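3. 공동 작업장에서의 양팔 작업대 제작

3.1 제작 조건

Borora 작업대는 여러 모임이 함께 쓰는 공동 작업장의 한쪽 벽에 붙여 제작하였다. 작업장은 목공과 전자 공작에 두루 쓰이는 공간이어서 바닥에 앵커를 박을 수 없었고, 전원도 벽면 콘센트 한 계통만 배정받았다. 따라서 설계의 출발점은 팔의 성능보다 공간의 제약이었다. 작업대는 한 사람이 분해할 수 있어야 하고, 다시 조립했을 때 두 팔의 상대 위치가 이전과 같아야 하며, 톱밥이 날리는 날에는 덮개를 씌워 둘 수 있어야 했다.

제작에는 12주가 걸렸다. 이 가운데 가공과 조립에 쓴 기간은 절반에 못 미쳤고, 나머지는 배선을 고치고 팔의 위치를 다시 잡는 데 들어갔다. 팔은 완제품을 사용하였으며, 직접 만든 부분은 지지 구조와 장착판, 배선 경로, 제어용 상위 프로그램이다. 이 절에서는 같은 규모의 작업장에서 재현할 수 있도록 이 네 부분을 차례로 기술한다. 학습 알고리즘과 그 평가는 4절에서 다룬다.

3.2 지지 구조

지지 구조는 금속 프레임으로 짰다. 초기 시제품에서는 합판 상자 위에 팔을 올렸으나, 한쪽 팔이 급정지할 때 상자 전체가 비틀려 반대쪽 팔의 끝점이 흔들렸다. 상자 안에 모래주머니를 넣어 보았지만 흔들림이 줄어드는 대신 가라앉는 시간이 길어졌다. 이후 두 팔을 하나의 가로 부재에 함께 고정하는 구조로 바꾸었고, 이를 Mohmand 프레임이라 부른다. 이름은 설계 파일의 폴더명에서 왔다.

Mohmand 프레임의 가로 부재 길이는 855 mm이다. 이 값은 작업장 문을 통과할 때 기울이지 않고 옮길 수 있는 최대 길이에서 여유를 뺀 것으로, 도달 영역을 계산하여 얻은 최적값은 아니다. 베이스 간격은 그 안에서 조정하였다. 간격을 좁히면 두 팔이 공유하는 영역이 넓어지지만 팔꿈치끼리 부딪치는 자세가 늘어난다. 간격을 넓히면 충돌은 줄지만 물체를 한 손에서 다른 손으로 넘기는 동작이 팔을 거의 편 상태에서 이루어져 위치 오차가 커진다. 시뮬레이션으로 후보를 추린 뒤 실제로 팔을 움직여 보고, 물체를 넘겨주는 동작이 작업면 중앙에서 가능한 간격을 골랐다.

장착판은 알루미늄 판을 가공하여 만들었다. 볼트 구멍만으로 위치를 정하면 재조립할 때마다 유격만큼 각도가 달라지므로, 판마다 위치 결정 핀을 2개씩 두었다. 핀 구멍은 프레임에 판을 고정한 상태에서 함께 뚫었다. 따로 가공한 첫 번째 판은 구멍이 맞지 않아 폐기하였다. 핀을 적용한 뒤로는 재조립 후 보정을 다시 하지 않고 기존 보정값을 불러와 끝점 확인만 수행하고 있다.

작업면에는 어두운 회색 매트를 깔았다. 처음 사용한 흰색 상판은 조명이 반사되어 영상에서 물체의 가장자리가 뭉개졌고, 그리퍼 끝이 상판을 찍으면 자국이 남았다. 매트는 소모품으로 취급하며 네 모서리를 눌러 고정한다. 접착하지 않았기 때문에 작업장을 비워 주어야 할 때 말아서 치울 수 있다. 매트의 두께는 작업면 높이에 그대로 더해지므로 매트를 교체한 뒤에는 높이 값을 다시 잰다.

3.3 배선과 물체 배치

배선은 제작 과정에서 가장 여러 번 수정한 부분이다. 첫 배선에서는 케이블을 링크 옆면에 타이로 촘촘히 묶었는데, 손목이 크게 돌 때 커넥터가 당겨져 통신이 끊겼다. 두 번째 배선에서는 반대로 여유를 너무 많이 두어 늘어진 고리가 작업면의 물체를 쓸고 지나갔다. 현재 배선은 두 경우의 중간에 해당한다. 상단 링크에서는 케이블을 팔에 붙여 고정하고, 그리퍼 근처에서만 굽힘 여유를 준다.

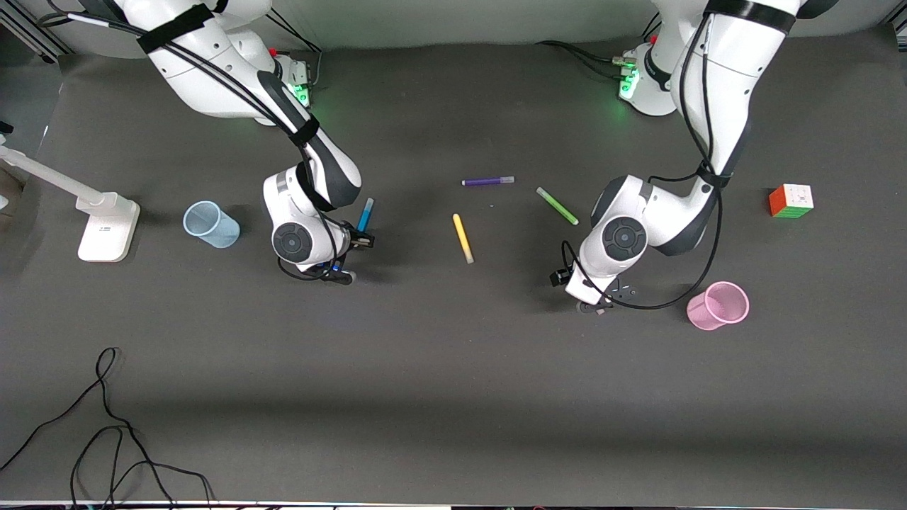
케이블 고정에는 벨크로 스트랩을 사용하였다. 케이블 타이는 풀 때마다 잘라야 하고, 절단면이 날카로워 손등을 긁히는 일이 잦았다. 스트랩은 길이를 바꾸어 가며 여유를 맞출 수 있으므로 배선 경로가 확정되지 않은 단계에 적합하다. 그림 3에서 두 팔의 검은 케이블은 모두 상단 쪽에서 스트랩으로 묶여 있으며, 왼팔에서는 케이블 고리가 그리퍼 옆을 휘어 지나간다. 이 고리의 크기는 손목을 양방향 한계까지 돌려 보면서 정하였다. 고리가 작으면 한계 각도 근처에서 커넥터에 힘이 걸리고, 크면 컵처럼 높이가 있는 물체에 걸린다. 왼팔 그리퍼에는 카메라 모듈도 달려 있어 영상 신호선이 받는 힘까지 함께 고려해야 했다. 스트랩을 감는 위치는 링크에 연필로 표시해 두었고, 풀었다가 다시 감을 때 이 표시에 맞춘다.

물체는 문구와 생활용품에서 골랐다. 본 절의 구성 점검에는 마커, 플라스틱 컵, 루빅스 큐브를 사용한다. 마커는 지름이 작고 길이가 길어 그리퍼의 정렬 오차가 기울기로 드러난다. 오른팔이 파란색 마커를 세워서 집고 있는 그림 3의 자세가 이 점검에 해당하며, 보라색, 연두색, 노란색 마커는 서로 다른 방향으로 매트에 놓여 있다. 방향을 맞추어 나란히 놓으면 손목 회전이 거의 필요하지 않아 배선의 문제를 찾아낼 수 없다. 컵은 옆으로 눕힌 상태를 초기 배치에 포함하였다. 누운 컵은 그리퍼가 닿는 순간 구르기 쉬우므로 접근 속도를 정하는 기준으로 삼았다. 반투명한 컵은 깊이 추정이 불안정하다는 점에서도 점검 대상으로 쓸모가 있었다. 큐브는 폭이 일정하여 그리퍼의 벌림 값을 확인하는 데 사용한다.

조명은 작업장 천장등에 흰색 탁상등을 더하였다. 천장등만 켜면 팔의 그림자가 작업면 중앙에 떨어지고, 두 팔이 모이는 동작에서 그림자가 가장 짙어진다. 탁상등의 밝기는 고정해 두고 점검 도중에는 바꾸지 않는다. 조명의 위치를 바꾸면 흰색 링크에 생기는 반사도 함께 달라지기 때문에, 배치 기록에는 물체의 위치와 더불어 탁상등의 위치를 적는다.

3.4 제어 구성

두 팔은 한 대의 컴퓨터에서 제어한다. 상위 프로그램 Arley는 본 연구에서 작성한 것으로, 팔마다 별도의 통신 프로세스를 두고 목표 관절각을 공유 메모리에 기록하는 구조이다. 초기에는 하나의 반복문에서 두 팔을 번갈아 갱신하였으나, 한쪽 팔의 응답이 늦으면 반대쪽 팔의 움직임까지 끊기는 문제가 있었다. 프로세스를 분리한 뒤에는 지연이 해당 팔에만 나타난다. 대신 두 팔의 시각이 어긋날 수 있어, 모든 기록에 같은 시계의 시각을 붙이고 후처리에서 맞춘다.

Arley는 관절각 한계와는 별개로 작업 공간의 한계를 검사한다. 검사하는 항목은 매트면 아래로 내려가는 명령과 팔꿈치 사이의 최소 거리이다. 뒤쪽 벽과의 간섭은 검사 항목에 넣지 않고 어깨 관절의 범위를 좁혀 처리하였다. 이 방법은 계산이 필요 없지만 팔을 뒤로 접는 보관 자세를 쓸 수 없게 된다. 현재는 두 팔을 작업면 위로 늘어뜨린 자세로 보관하며, 덮개도 이 자세에 맞추어 재단하였다.

전원은 두 팔이 각각의 공급 장치를 쓰도록 나누었다. 비상 정지 스위치는 Suvness에서 판매하는 일반 버튼 상자를 개조하였고, 누르면 양쪽 공급 장치가 동시에 차단된다. 팔에는 정전 시 자세를 유지하는 장치가 없으므로 차단과 함께 팔이 내려앉는다. 이때 그리퍼가 매트에 닿는 충격을 줄이기 위하여 평상시 작업 높이를 낮게 잡았다. 소프트웨어 정지는 마지막 자세를 유지하도록 하여 비상 정지와 구분하였으며, 일상적인 중단에는 소프트웨어 정지만 사용한다.

3.5 반복 동작 점검

조립을 마친 뒤 마커를 집어 옮기고 원위치로 돌리는 동작을 3000회 반복하였다. 점검의 목적은 집기 성공률의 측정이 아니라 느슨해지는 부위를 찾는 데 있었으므로, 마커를 놓친 경우에도 사람이 제자리에 돌려놓고 계속 진행하였다. 장착판의 볼트에서는 풀림이 관찰되지 않았다. 왼팔 스트랩 하나가 링크를 따라 조금씩 아래로 밀려 내려왔고, 그 자리에 얇은 고무판을 덧대어 해결하였다. 그리퍼 안쪽의 접촉면은 마커 몸통이 닿는 높이에서 먼저 닳았다.

카메라 모듈의 고정 나사도 점검 도중 한 차례 풀렸다. 나사가 완전히 빠지기 전에 영상이 기울어 발견하였으며, 이후 나사 고정제를 발랐다. 이 일로 해당 구간의 영상은 보정값이 맞지 않아 분석에서 제외하였다. 관절각 기록은 영상과 무관하므로 그대로 사용하였다.

남은 문제는 작업대 바깥쪽 케이블의 정리이다. 팔 위의 배선과 달리 작업면 가장자리를 지나는 케이블에는 정해진 경로가 없어, 매트를 갈거나 탁상등을 옮길 때마다 손으로 치우고 있다. 프레임 아래에 덕트를 다는 방안을 검토하였으나 분해 시간이 늘어나 적용을 보류하였다. 장착판과 핀 구멍의 도면, 스트랩 위치 치수는 부록 B에 실었다.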